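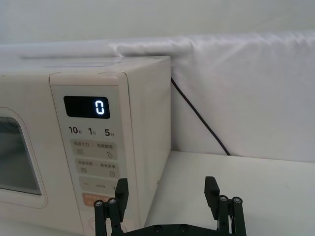
Bon, les données, donc – le gros morceau de Fedatholm. On a enregistré 398 démonstrations pour apprendre au bras à se servir d'un micro-ondes, et je pensais naïvement que la porte serait le plus dur. Eh non, ce sont les boutons ! Regardez le doigt gauche : il passe devant le bouton orange, et la caméra du poignet n'en voit presque plus rien. L'afficheur, lui, reste bien lisible, avec son zéro.

(Pause, laisser regarder.)

Du coup, Henk Van Damme a proposé qu'on varie l'angle d'approche à chaque prise. Merci Henk, ça nous a coûté tout novembre – enchaîner sur Wivach.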